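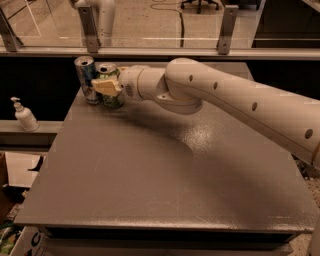 Two drink cans and a white robot arm at the test table.

ASTESTON, October 9, 2023 – If you have ever tossed an empty can into the right bin and felt a little bit pleased with yourself, you may like to know that the people at the Asteston recycling center are hoping to get some help with that very job, and that they are now far enough along to be talking about money.

The center has been working since June on a plan to buy robot arms for its small-items sorting room, where drink cans, snack wrappers and other odds and ends are picked over by hand after the big machines have had their turn. It is slow work, and hard on the shoulders, and anyone who has stood at that belt for a whole shift will tell you so before you have your coat off. The plan as it stands calls for two arms in the first year, with room in the budget for a third if all goes well.

Bouchra Younis, who runs the sorting room, has spent a good part of the summer reading quotes from suppliers, and she was kind enough to go through them with us over a pot of tea. Two firms are left on the list, Gisanov and Brevell. Gisanov came in lower on the arms themselves, but its price leaves out the grippers, the guards and the training days. Brevell puts all of that in one figure and adds a service visit every 8 weeks – a nice thing to have, Younis thinks, when the closest repair shop is a long drive away.

"I'd much sooner pay for the dull stuff at the start," she told us. "The arm is the part everybody asks about. The finger pads and the spare cables are what I'll be ordering for years."

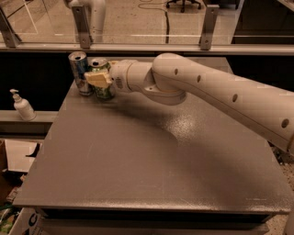
Osvaldo Amaral would like the center to slow down. He asked whether the same money might not go further on a better belt and one more pair of hands, and he wants to see what a full year of upkeep costs before anything is signed. Crushed cans worry him too, he said, as very few of the ones that come through on a Monday-sized load are still in good shape.

Fair points, and Younis has written them all down. Upkeep now has a line of its own in the draft budget, along with a reserve for worn parts, and both suppliers have been asked to quote for a 96-day trial on site before the center commits to buying. Each has also been asked to price a spare gripper, and to say plainly what happens to the warranty if the center's own staff change the finger pads themselves. 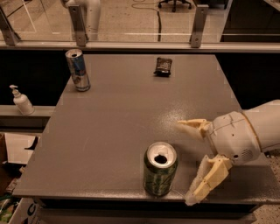

Floor space is the other thing that has to be settled. The sorting room was never laid out with arms in mind, and a clear barrier will be needed between each one and the walkway, so the shelves along the north wall would have to move. Sze-wing Yeh has drawn up two layouts, one of which keeps the old bench (there is a great deal of fondness for that bench). The hope is to handle up to 600 cans an hour, though Younis would be happy with fewer in the early months while everyone gets used to things.

Copies of the draft budget are at the front desk, and comments can be left there with Lovely Lumanlan.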